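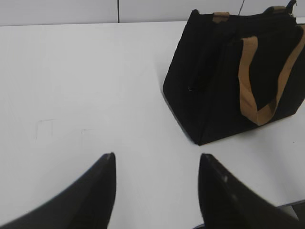

Black fabric tote with tan straps – how to clean it and stop it losing its shape?

posted by korkmont_kettle in Home & Laundry
14 shares

Hello everybody. I have a black fabric tote bag with long tan handles and a zipper, and I use it for work nearly every day. I bought it second-hand at the Flastemberg market in January, so there is no care label and I do not know what the handles are made from. They look like leather but I am not sure.

I have two problems. First, the fabric is wrinkled on the sides and it collects every bit of lint and thread in the house. I take one off and next morning there is another. Second, the bottom edge is starting to crease, and I am worried that it will soon fold in the middle when I carry my lunch and the laptop together. The bag stands up well when it is on the table, and I would like to keep it like this.

Can I put it in the washing machine on cold? My neighbour says yes, my sister says never. Also, is it possible to iron it? I don't want to spend a lot of money, the bag cost me less than a pizza. Thank you in advance for your patience with my English.

marrowbone_lane
Please don't put it in the machine. I did this with a very similar bag and the colour of the handles went into the stitching, and the bottom came out like a banana. Whatever is inside the base to make it stiff, it did not like the spin cycle.

What I do now, and it works for me:

Empty the bag completely, also the small pockets, and turn it upside down over the sink. Shake it. You will find crumbs, I promise.

Go over the outside with a lint roller, from the rim to the bottom. For a thread that is stuck in the weave, do not pull. Look first if it is a loose thread of the bag itself. If it is, cut it short with nail scissors.

For marks, mix one small spoon of mild dish soap in 1000 mL of lukewarm water. Dip a white cloth, squeeze it well and dab. A coloured cloth can leave its own dye. After this, go over the same place with a second cloth and plain water. Keep the water away from the handles.

Fill the bag with an old towel until the sides are flat and leave it standing to dry overnight, with the zipper open. Not on the heater and not in full sun, black fabric turns brownish quite fast.

For the handles, try a dry soft cloth only. If you find out that they are real leather, a very little bit of leather cream is good, but test it first on the inside of the strap where it meets the bag. When I store mine I put the handles down loosely in front. If you fold them inside they keep the fold, and then you have a hard line on your shoulder all winter.

227 people found this helpful

bakau_tramstop
Agree about the machine. For the creases, I would use steam and not the iron. Hang the bag in the bathroom while you have a shower, then smooth it with your hand. If you must iron, take a low setting with a tea towel between, and stay away from the straps because some imitation leather melts.

For the bottom you can cut a piece of stiff cardboard, a bit smaller than the base, and cover it with fabric or even gift paper. It costs nothing and you can change it when it gets tired. I am using the back of a 200-page drawing pad, it is the perfect thickness. Round off the corners or they will make holes.

Also – maybe put the laptop in from the side where the bag touches your body. The weight hangs better like this.

pocket_of_lint
just buy a new one mate, they are cheap

Comments (4)

korkmont_kettle: Thank you all! I made the cardboard bottom this evening from a cereal box, doubled. The lint roller was also a good idea. I will try the soap at the end of the week.

marrowbone_lane: Cereal box is a little bit soft, but doubled should be OK. Write us how it goes.

Kinoshita_fan: Does the dish soap work on grey canvas too? Mine has a coffee stain.

bakau_tramstop: It should, but wet the whole panel or you can get a ring around the stain.

2 people are following this page

Related
Removing pen ink from a cotton lining
Zipper is stiff after winter storage, what to use?
Can you dye faded black fabric at home?
How to stop bag straps from slipping off a coat
Best way to store bags in a small wardrobe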